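One Little Pouch for All the Little Things
Sep 27, 2025
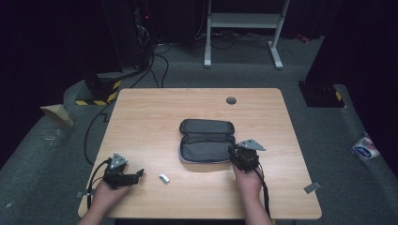 1 min read

I have a new favorite habit, and it cost me almost nothing! Every small thing I used to lose at the bottom of my bag now goes into a black zippered pouch with a soft gray lining. It's a Vistden, the smaller of their two, and it opens flat like a book, so you see everything at once instead of fishing around with two fingers.

My rule is one kind of thing per pouch. Mine is for the tiny stuff – flash drives, adapters, the card reader I bought twice (yes, twice) last November. The silver and white bits go in first, always on the left, and cables stay out completely. They get their own bag, a Flutura one I've had forever.

I do the sorting on the light wood table, where little things are so easy to spot. Empty it, wipe the lining, put back only what I've used lately, zip it up. I found 37 cents and a drive full of vacation photos last time, all 151 of them! Next up is the sewing kit, and I can't wait.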